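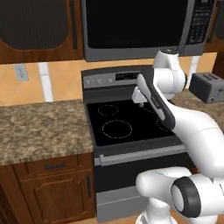
Niloufar Rashti wants to know why anyone would spend a winter building a kitchen in software when the arm is sitting right there on the bench. Fair question, and the one we get most, so it goes first.

Why simulate at all?
Because the workshop is shared, and the bench is only ours for part of the week! The simulated kitchen is open all night. You can drive the arm straight into the oven door, reset, and try again before your tea is ready. On the real bench the same mistake means a bent finger and an evening with the hex keys. We still love the real bench. We just show up to it with fewer bad ideas now.

What is Duder?
Duder is our name for the whole project: the arm, the control code and the kitchen scene. It started as a build in a spare room and moved into the Purnilcombe workshop in March, when the spare room was needed for an actual guest.

Did you model the kitchen yourselves?
Most of it. The stove, the microwave over it and the granite counters are all in the scene, along with a toaster on the right-hand counter that has turned out to be a wonderful obstacle. The cabinets took longest (wood grain is a rabbit hole, you have been warned). If you want to swap in your own kitchen, measure the counter height first and work outward from there. Everything else can be a little off and the arm will cope.

Why a stove?
It's a great practice target. The cooktop is flat and shiny, the burner outlines give you natural places to aim for, and there's a microwave hanging overhead that punishes a lazy wrist path. Our first exercise is simply to bring the fingers down over a back burner and hold them above the glass without touching. It sounds dull. It is not dull the first time you get it right!

How many tries does an exercise take?
Our standard batch is 1000 runs with the start pose shuffled a little each time. The first version of the hover exercise managed almost 40 clean runs before we found a sign error in the wrist code, and we were thrilled with those until we saw what the rest were doing. Please don't judge your own setup on a handful of runs. Leave the batch going and go eat something.

What computer do I need?
A reasonably recent desktop with a separate graphics card is comfortable. A laptop will do for one arm and one kitchen if you turn the reflections down - the microwave door and the cooktop are the two greedy ones. You can also run with no display at all and only look at the logs. Shahla Ahmadpour does all her batches that way and gets through them faster than the rest of us.

What are Ranjbar and Irkar?
Two folders, basically. Ranjbar holds the motion planning and Irkar holds the scene files. If the arm moves strangely, look in Ranjbar. If the drawer handle is floating in mid-air, look in Irkar. The names stuck before we had any sensible ones.

Does what works in the simulation work on the bench?
Often, with some tuning. Reaching and hovering carry over nicely. Anything with contact is harder: knobs, handles and the toaster lever all behave more politely in software than they do in life. We add random friction and a bit of joint slop to the simulated arm, and that has helped a lot.

Can I run it on a real stove?
Not a live one, please. On the bench we use a dead cooktop with the cord cut off, and somebody keeps a hand on the stop button for every run. Start at the slowest speed setting. Then stay there longer than you want to.

I've never built anything like this. Can I come along?
Yes, please do! Bring a notebook and closed shoes. You don't need to know how to code, and there is always wiring to tidy or a bracket to file. New people usually start with the hover exercise on a shared machine and change one number at a time, which is still how the rest of us do it too.

Where do I report a bug?
Write it on the sheet by the workshop door or send it to the project list. Include the run number, the start pose and which folder you had touched. "It went weird" is fine as a subject line, but we do need the other three.

Answers last updated 14 May 2025.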